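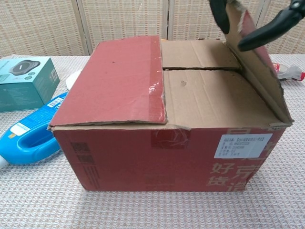

Print this page | E-mail this page

Welcome to the parcel table! Gristden's swap room opens its post every Friday, and unpacking is easily my favourite part of the week. Swappers post us fabric ends, buttons, old patterns, whatever they've finished with, and it all gets opened and sorted before the doors open at 2. I'm very fond of the boxes too, and a deep red one like this is a treat among all the brown — look at those big white Chinese characters on the front! Inside the flaps it's plain tan cardboard, so it would cut up beautifully for pattern templates or gift tags. The pink and white cloth is lovely with it as well.

Opening a box gently is worth the bother. Lift the flaps one at a time and ease the tape off slowly, and don't fret over a torn edge or two, you can trim that later. Old labels should be peeled off or covered before a box goes on the Halliday shelf for anyone to take home.

We're always glad of more boxes, any colour, any size, and parcel number 1037 is waiting its turn already! Bring yours along before 4 and stay for a cup of tea.

Words and gallery by Arben Delić

Print this page | E-mail this page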